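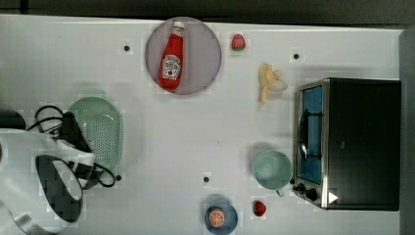

Um frasco de ketchup sobre um prato, com um morango e uma banana de brincar ao lado.

O molho que ficou na mesa

Nadhirah Raju cresceu numa casa onde o ketchup só aparecia aos domingos. Hoje dirige a cozinha do Indico, um restaurante de 19 lugares em Brurgate, e faz o seu próprio molho de tomate todos os meses de agosto.

A receita é antiga e pouco tem de secreta. Entram tomate maduro, vinagre, açúcar, cebola e cravinho – o gengibre foi acrescentado pela mãe. Cada panela leva 300 quilos de tomate a passar pela cozinha ao longo da época, em pequenas fornadas, e reduz em lume brando durante a tarde.

No ano passado encheram-se 594 frascos. Uma parte foi vendida na mercearia Van Wyk, na rua de trás, e o resto gastou-se no restaurante, quase sempre com batatas ou ovos.

O ketchup nem sempre foi de tomate. As primeiras versões inglesas faziam-se com cogumelos, nozes ou anchovas, e o nome terá vindo de um molho de peixe asiático. O tomate só se impôs no século XIX, nos Estados Unidos.

Raju experimentou também a versão de cogumelos. "Fica escuro e muito salgado. Os clientes mais velhos gostam, as crianças deixam-no no prato", conta.

O fornecedor, a quinta Zumov, plantou este ano duas variedades novas, de polpa mais densa. A colheita começa em agosto.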